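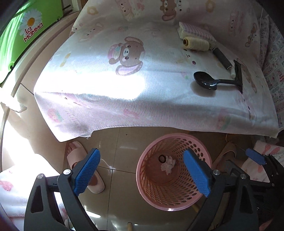 Section 4: Recording a clearing task

A clearing task is one in which the operator moves small household items from a work surface into a bin or tray, one item at a time. This section covers laying out the task, recording it with a pair of Drallel hand units, and checking the takes before they go to the Trotgate server. The layout used throughout is a covered table with the bin on the floor in front of it, like the pink basket with the perforated walls, with the items kept to the right-hand part of the tabletop. Other layouts are allowed if they are entered on the task sheet first.

Before you start, charge both hand units and complete the calibration in Section 3. If you've changed a finger pad since the last calibration, do it again.

4.1 Laying out the table

1. Put the cloth on the table and let the front edge hang. Smooth the top by hand. Small creases are fine.

2. Place the bin where you can reach over it with either hand unit without stepping. An open top is required. Bins with swing lids belong to a different task (Section 6).

3. Choose the items for the session. Mix shapes and surfaces. A spool of thread, a glossy black spoon, a folded checked pad and a scraper make a good set, as they each need a different grip.

4. Set the items down close together, with some lying at an angle. Let a long handle touch its neighbour if it falls that way.

5. Leave nearby furniture, hanging fabric and other household things where they are. The model needs to see ordinary rooms.

Note: Patterned cloths are preferred to plain ones. Policies trained only on plain tables did poorly in the Fleury trials once a print was put under the same items.

Caution: Do not use glass, knives, open liquids or anything with a loose lid in this task.

4.2 Light

Daylight from one side is acceptable, including a bright patch that washes out part of the cloth. Keep the items themselves out of the patch at the start of the take. If the patch reaches them partway through a session, finish the take you are on, then shift the items or draw the curtain halfway.

Don't switch room lights on or off during a take. Between takes is fine, and we'd like some of each. Write the change in the light column.

4.3 Recording a take

1. Stand facing the table with a unit in each hand. Wear closed or non-slip shoes. House slippers may be worn on dry tile but not on polished boards.

2. Open both grippers fully and hold them over the bin, pads pointing forward. This is the start pose.

3. Squeeze and hold the record trigger until you hear two beeps. One beep means only one unit has started. Release, wait for the light to go out and try again.

4. Move one unit to the first item. Approach at the speed you'd use with your own hand, then slow down for the last few centimetres.

5. Close the pads on the item until it stops shifting. For a spoon, grip the handle. For a spool, grip across the ends or around the middle, and vary this from take to take.

6. Lift clear of the other items, carry it over the bin and open the pads. Let the item drop. Don't push it down with the gripper.

7. Return to the start pose and continue with the next item.

8. When the items are in the bin, hold the start pose and squeeze the trigger once to stop.

If you drop an item on the floor, leave it there, finish the rest and mark the take "D". If you miss a grip, try again without stopping. Retries are useful and should not be trimmed out.

Caution: Keep fingers clear of the linkage arms while the unit is closing. The gap near the joints narrows quickly.

4.4 Limits

A take must be no longer than 90 seconds. The unit stops by itself at that point and marks the file as long. Long files can be kept for review but aren't used for training.

Record 8 takes with one arrangement, then lay the items out again. A full set for one room is 145 takes. You don't have to do them in one sitting, but use the same room code each time. The code is set under Session > Room and doesn't carry over after a restart.

4.5 Checking and sending

1. Dock both units and open Review.

2. Play the first and last take of each arrangement. Both finger pads should be in view, and the bin should be visible at the start pose.

3. If the left and right clips are out of step, choose Realign. If that fails, mark the take "S" and move on.

4. Wipe the finger pads with a damp cloth. Lint on the textured side reduces grip.

5. Select Send. Leave the dock powered until the status reads Complete.

Error 488 means the calibration file is missing or older than the pads. Go back to Section 3. Takes already recorded are kept on the unit, but must be passed by hand before they can be sent. Email the room code and take numbers to Dayana Escobedo at the Skidthorpe office.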